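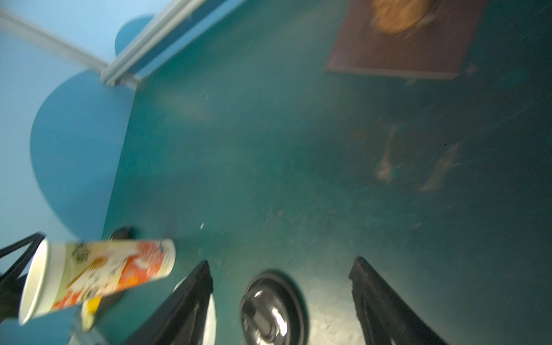
Can I set up a drinks corner in a small room?

A single table against a wall is plenty. Ours at Bivcombe is one table, and we've served 80 cups from it in an afternoon. Leave a clear strip at the front for cups, put everything else toward the wall, and you're set!

What should I paint behind it?

Anything cheerful. I love a sky – clouds, stars, a planet or two – and simple shapes forgive a shaky hand. Flynn Pearce drew ours in chalk first, then filled it in with leftover sample pots over two evenings in February. Blue makes pink blossoms really pop, so pick your flowers before you pick your paint. 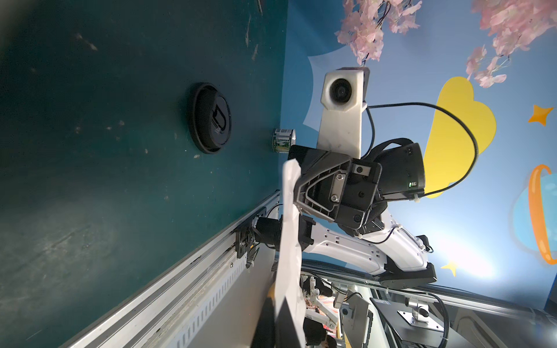
Blossoms over the yellow cloud, with a black lid and a little can on the table.

Do the blossoms have to be artificial?

Up to you, but artificial ones last for years and won't drop petals in anyone's tea. Twist the stems with thin wire and bend each branch a bit so it hangs naturally. We used 12 branches. Dust them with a soft dry brush – no water, it makes the paper kind go limp.

Which paper cups look best?

Oh, the illustrated ones, every time. Plain white is fine, but a printed cup is half the decoration. Buy the lids at the same time and try one on before the party. We once had 74 cups and lids that fit none of them.
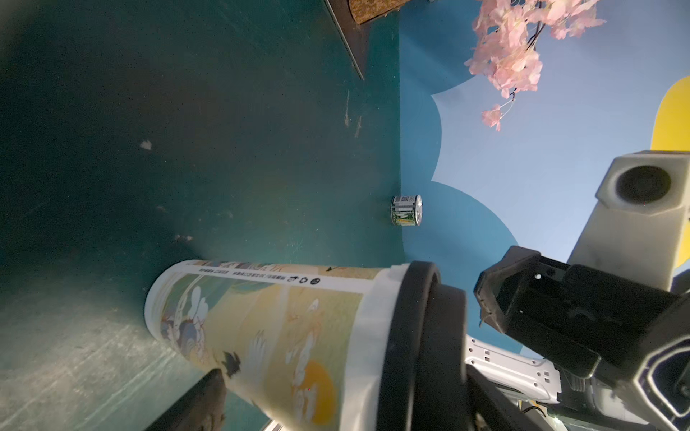

Cranes and swirling clouds on the cup, green plant-like graphics on the can.

Where do the lids go?

Beside the cups, flat side down, in stacks of 6 or so. Tall stacks slide. Jussara Dantas keeps hers in a shallow tray and I've copied her ever since.

Can I reuse the cups as decoration?

Please do! Rinse, dry upside down overnight, and they make sweet pencil pots or holders for spare blossom stems.
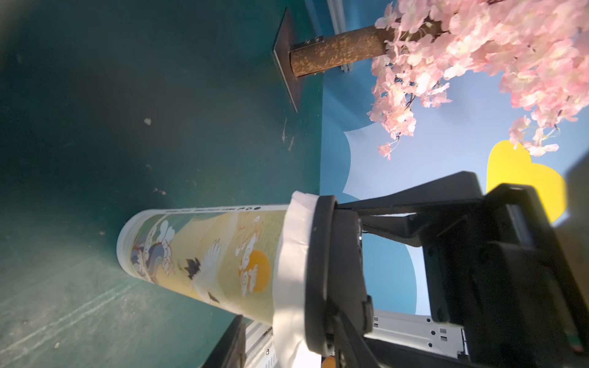

Cleaning up afterward

How do I get marks off the tabletop?

Start with a dry cloth for crumbs and specks, then warm water with a drop of dish soap. Old scuffs on a painted top may stay, and I rather like them.

Questions we missed? Leave a note for Beverley Doolan at the Pitdale desk.

Page updated 10/22/26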